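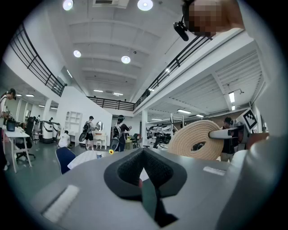 The Jaidee hand-held gripper pair comes with a setup sheet that says one person can go from open case to first good take in 59 minutes. I had mine for most of June and never got near it. Danang Sitompul, who has done far more of this than I have, got close once, with the markers already mounted.

I'll start with what works. The finger pads are the best thing in the kit. They're thick, they have a V-shaped notch, and they grip rope, cups and folded cloth without much fuss. Swapping a pad is easy. The instructions want new ones every 1,000 grasps, a number I suspect was picked because it's round. My first set looked tired well before that and the second set lasted longer, so go by the surface.

The markers are where I lose patience. Each plate has to sit square on its mount, and the mount gives you no positive stop. You tighten, run the check, read the error, loosen, try again. Ument's software will tell you that the left and right grippers disagree, but it won't say which one is wrong. I ended up scribing my own line on both mounts, and I shouldn't have to do that on a kit at this price.
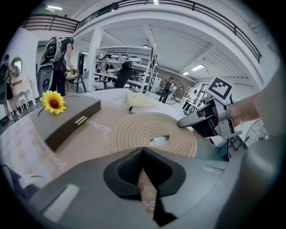
Do you have to recalibrate after changing a finger pad?
Only if the closed position has moved. Shut the jaws, compare the reading with the one you saved, and leave it alone if they match.

Day-to-day care is mostly wiping and cables. Wipe the marker faces with a dry cloth before each session, check the housing screws, and look hard at the cable where it leaves the grip. Mine started dropping out at that spot in week 3. Yaowalak Meesuk opened it up and reseated the connector, and it has behaved ever since, though I don't trust it. A replacement cable is $195 from Flulano, with no cheaper part listed. 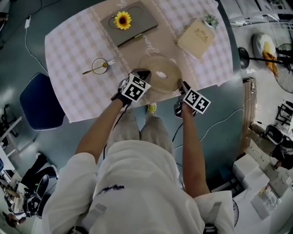

Both grippers at the rope coil, left cable trailing to the floor.

Would I buy the pair again? Maybe, if they fix the mounts. The older Unby set is heavier and uglier, but its plates go on one way only and stay there. Pichit Klinhom still reaches for the Unby when he has a full day of takes ahead, and so do I.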